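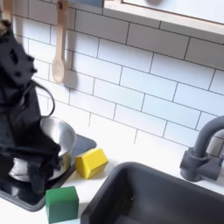

In Defense of the Play Kitchen That Stays Out

My sister-in-law believes in putting toys away. I love her dearly and I have eaten at her table for 22 years, and she is wrong about this. In her house there is a closet with a folding door, and behind the folding door are bins, and every evening the whole life of the playroom goes into the bins, the small pots in with the small pots and the blocks in with the blocks, and the carpet is left looking as if no child had ever crossed it. I used to admire it. When my own two were little I went home from her house feeling that I was raising them in a barn.

Now I have grandchildren coming through, and a toy kitchen set up against the dining room wall, and I've come around to a different opinion. I think a play kitchen should stay out, all year, with the pot on the stove where it was left and the blocks on the counter where they were left, and I think the grown-ups should keep their hands off it.

The blocks are the part people argue with me about. A visitor can understand a toy pot being on a toy stove. What bothers them is the plain wooden blocks that migrate in from the other room and never go back. My neighbor Pavithra Ramasamy, who is a kind person and was only trying to help me before a birthday supper in November, swept up every block on that counter and carried them back to the block box, and my grandson came in from the yard and wanted to know who had taken the butter.

The butter was yellow. It was a block with a sloped top, the sort you put on a tower to make the roof of a house, and he had been cooking with it for the better part of a week. There was a green one too, a plain squared-off thing, and I had been told at different times that it was spinach, soap, and a birthday present for the soup. I don't know how you give a present to soup. He did, and he was quite patient in explaining it to me (I have forgotten the explanation, I'm sorry to say, as I was trying to get a real supper on a real table for eleven people).

The stores will sell you the butter, of course. I've seen the sets. Greltwood has one in its winter catalog with 110 pieces of pretend food, everything from a fried egg to a little slice of pie with a seam down the middle so it can be cut and stuck back together. It's charming and I nearly ordered it, I had the page folded down. But a fried egg is a fried egg forever. My granddaughter was given one at her other grandmother's, a nice one made of felt, and she fried it, and served it, and fried it again, and by the second afternoon it was under the sofa. The green block has been in steady work since summer.

I will say that I feel differently about the pot. If you are going to spend money anywhere, spend it there. A metal pot, a small one with a shine to it, makes a sound when something is dropped in, and it has a bit of weight in the hand, and a child can look in and see the light move around on the inside. Plastic pots don't do any of this. They tip if you breathe on them. My old friend Benedikt Brunner, who cooked for a living until his knees gave out, picked up a toy saucepan at my house once and turned it over and said, "Well, it's a pan," which from Benedikt is a warm review.

A sink is the other thing. Many of the cheaper kitchens skip it or print one on with a sticker, and I would pass those by. So much of what children see us do in a kitchen is at the sink! They don't see the clever part of cooking, they can't reach to see it. They see our backs while we wash up. So they want a basin, a deep one if possible, and they want to put things in it and leave them there, exactly the way the rest of us do. I've found crumbs in ours, and a raisin, and once a folded note that said NO. I wipe it out now and then and otherwise let it be.

Now, the case against me. I do hear it. It takes up a wall. Dust gets on it. Anyone who lives in an apartment will tell me that it's very nice to have a dining room to give away, and they'd be right, and if all you have is a shelf then by all means put the stove on the shelf. Satish Achari, down the hall from my son, has the whole business on top of a low bookcase, just a stove panel and a pot and whatever blocks are handy, and his girls stand at it for an hour at a time. He doesn't put it away either. He dusts around it, as one does with a piano.

There is also the argument that children should learn to tidy up, and I agree with it entirely. Mine pick up the crayons and the train track and the puzzle with the ducks. But I don't clear my own stove every night either. There is a kettle on it as I write this, and a wooden spoon lying across a bowl, and if somebody came in while I slept and returned all of it to the cupboards I would stand there in the morning feeling a little bit robbed. A kitchen is a place you come back to in the middle of something. I think that's most of what makes it feel like yours.

My sister-in-law read an earlier version of this and told me it was a great many words to spend on not cleaning the dining room. She is coming for the holidays all the same. I've asked her, as a personal favor, to leave the counter alone until after New Year's, and she has said she'll try, and that she can't promise anything about the raisins.

If you're shopping for a small person this month, that is my advice, for what it's worth. A decent little pot. A stove to put it on, and a sink if you can manage one. Then let them raid the block box, and find it a spot where it won't have to be moved at suppertime.

December 8, 2018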